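Subject: Re: [patchwork-prints] What to put with the busy bedspread?

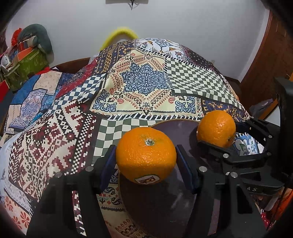 Mandarins on the plum plate, on top of the bedspread

Hi all,

Okay, I finally got the thing out on the bed in daylight, so you can see what I've been going on about!

On August 29, 2018, Jinfeng Xie wrote:
> Is yours a real pieced quilt or one of the printed ones? And what's the
> main color? I'd pull the curtains from that and keep the rest plain.
> I got 5 yards of the Brernetti cotton in April and it washed fine.

Printed, all of it. It only looks like patchwork. And Jinfeng, there is no main color, that's my whole trouble. There's a cream square with a big blue medallion, then paisleys, then a maroon, white and black panel that looks like a kilim, and then green-and-white checks as well (plus red flowers on cream down toward one corner, which I love and my sister can't stand).

I set the fruit plate on it before lunch and that kind of settled something for me. It's a dark purply brown, and next to all those prints it looks so calm. The orange is great too - way more cheerful than I expected, Dole sticker and all. So now I'm thinking plum-brown curtains and maybe one orange cushion. One! I know how I get.

Two things I'd still like to hear about:

Has anybody used the Memance lining? The shop wants me to take a 100 inch cut and I only need 5 feet or so for the little window.

And does the green in these prints fade? I had a Condori throw years ago where the blue held up beautifully and the green went to nothing after one summer by the window. I'd rather flip the bedspread now and then than keep the blinds shut all day.

Jinfeng, I'll mail you a snip of the curtain fabric once I pick one - send me your new address off-list.

Xiaoqing Hao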